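Leave the plates in the rack

I grew up in a house where the washing-up wasn't finished until the last plate had gone back in the cupboard. My mother dried everything with a tea towel, and so did I until I moved to Fundcombe and found I had 2 cupboards, one of them full of boiler. The plates now live in a wire rack against the wall, and I think more households should do the same.

The case for it is simple. A plate in a rack has air on both sides. A tea towel that has already done the glasses and the pans is damp, and by the end of the week it smells. You also save the time. I have no wish to work out how many evenings of drying up I have done in my life, but I would like some of them back.

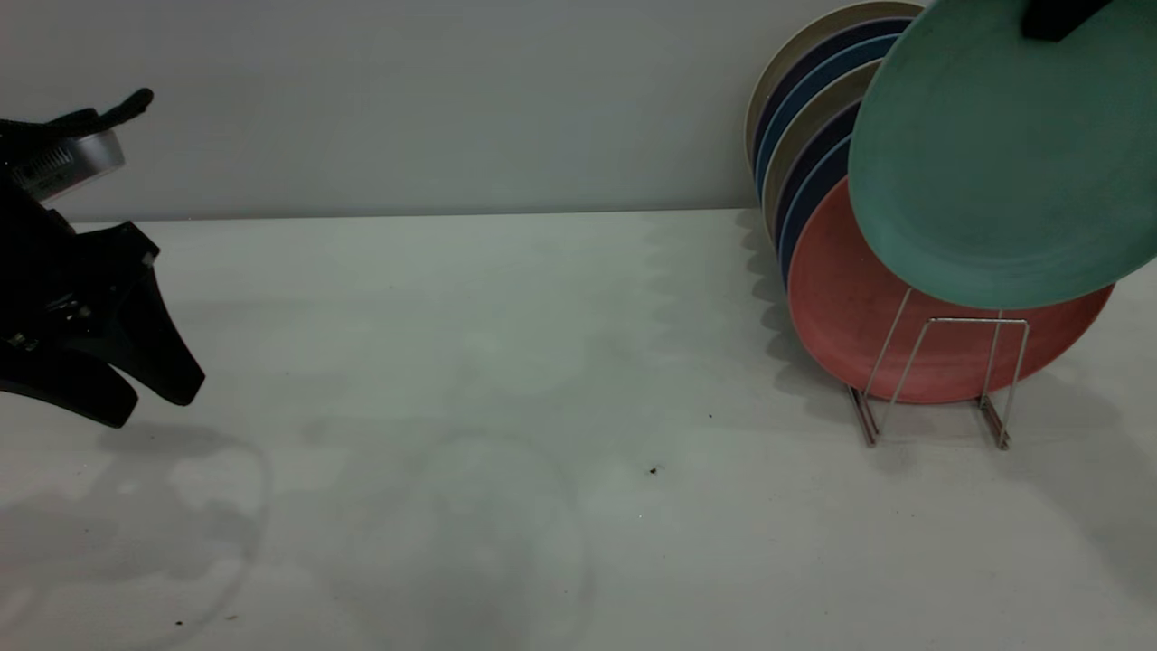

Chunhua Kang thinks this is laziness with a theory attached. A rack is for draining, she wrote to me after my last column, and once it is never empty you start balancing the wet things on top of the dry ones and end up washing half of them again.

She has a point about the balancing. My answer is to own fewer plates. If the rack holds all of them, there is nothing to balance. Most of us have far more than we use. When I cleared my aunt's house in Hedness there were dinner plates in the sideboard with the shop's paper still between them, and she had eaten off the same chipped one for as long as I knew her.

The other objection is looks. People who have spent money on a kitchen want clear worktops, and a rack does take up space that could be used for chopping. 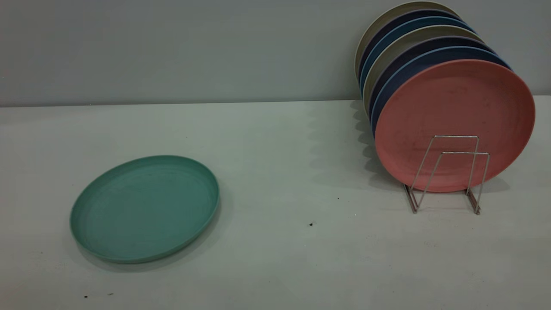 Matching sets are where I part company with the kitchen magazines. A set is bought for guests, and when one piece breaks the rest looks wrong, so people keep it shut away and eat off something else. Mixed colours don't have that problem. Pink, navy, light blue and cream stand together in a rack perfectly well, and a green one can join them without anybody having to hunt for the right shade. If one breaks, you buy another in whatever colour the shop has.

I would keep the cupboard for things that gather dust, such as the big serving dish and the cake stand. Bowls are harder. They don't stand up properly in most racks, and mine go upside down on a folded cloth, which Kang will no doubt write in about as well.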